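June 13, 2019
Posted by Anastasia Zervas

My aunt Vasiliki died in the autumn, at 86, and I ended up being the one who wrote the notice for the paper. I'd never done one before. A few people have asked me how it went, so I'm putting it down while I still remember the order of things.

The funeral home was Andreadis, on the main street in Nukham. They gave us a form on the first afternoon. It asked for full name, date and place of birth, parents, spouse, children, surviving relatives, clubs and church. My cousin Kyriaki Christodoulou filled in most of it at the counter and we still got two things wrong. One was the spelling of the village. The other was my uncle's middle name, which everyone in the family had been spelling differently for years without noticing.

The director told us they could write the notice from the form, or we could write our own and they'd send it through. Kyriaki wanted the form version. I said I'd have a go, mainly because I'd read the sample ones on the wall and they all sounded like the same person.

The paper in Fanuvville charged by the line. The first 10 lines were one price and everything after that went up quickly. With a photo it was more again. My first version ran to more than 30 lines and Kyriaki rang me to ask if I knew what that would cost. I did by then. We agreed to put the short one in the paper and the long one on the Andreadis website, where there was no limit.

Working out who to name was the hard part. Vasiliki had no children. She had nieces and nephews, and she had Vangelis Margaritis, who boarded with her when he first came out and never really stopped being family. He isn't related to any of us. I put him in with the nephews. One of the older relatives objected, and Kyriaki told her it was already sent, which it wasn't. I sent it that night.

Then there was the matter of the neighbours. Leobardo Solís had mowed her lawn and driven her to her appointments at Wamell for years. I wanted to thank him by name. When I asked him he said he'd rather not be in the paper but he didn't mind the website, so that's what we did. I would suggest asking people. It hadn't occurred to me that anyone would say no.

I wrote most of the long version at her house over two evenings, by hand, because the internet had been disconnected. I started with her birth and went forward and it read like a job application. She came out by ship, worked at the cannery, married, moved to Nukham, worked at the school canteen. It was all correct and she wasn't in it anywhere.

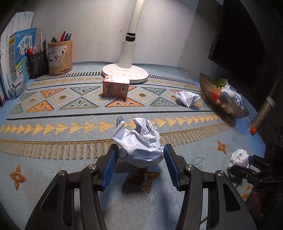
On the second evening I left the dates for the end and wrote down what she did in an ordinary week. She did the church flowers. She rang her sister and they argued about the same block of land every time. She kept a garden with more tomatoes than anyone could use and left them on people's steps in ice cream buckets, and she wanted the buckets back. I put the buckets in. At the service three different people told me they still had one.

We had 70 copies of the order of service printed and ran out, so I'd go higher if you're planning one. The long notice was on the back page. I noticed afterwards that I'd left out her maiden name, and Andreadis fixed it on the website the same morning I rang. The printed ones stayed as they were.

The newspaper clipping is in the album now, next to my uncle's from years ago. His is four lines long and gives the time of the service and the name of the church.

The memorial is in July. Kyriaki is doing the kollyva and I've been asked to write something again, a short one this time, for the church bulletin. It has to be in a week beforehand.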